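**Ticket 600: Fawzy label printer, Jornville office**

Opened November 26, 2020. Prints one label, then 17 blank ones, with great confidence.

- Restarted. Same.
- New Steltex roll. Same, but on nicer paper.

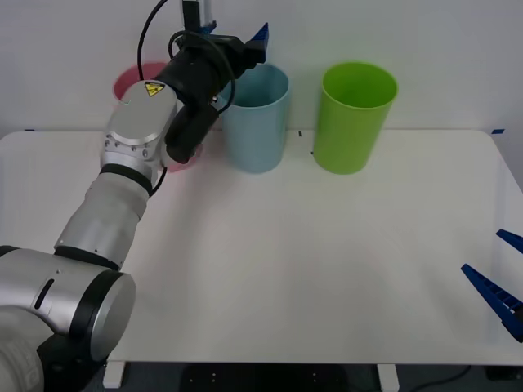

Gap sensor reads 56 on bare backing, so it can't tell where a label stops. Wiped it and recalibrated. For a test I printed CUP in a pink to match the one on the white table. The Fawzy only does black, as I knew.

Grirncombe sent firmware 3. Blanks stopped.

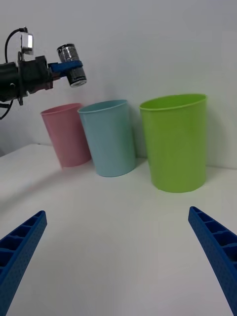

Do old rolls still work?

Recalibrate after loading one and it should print normally.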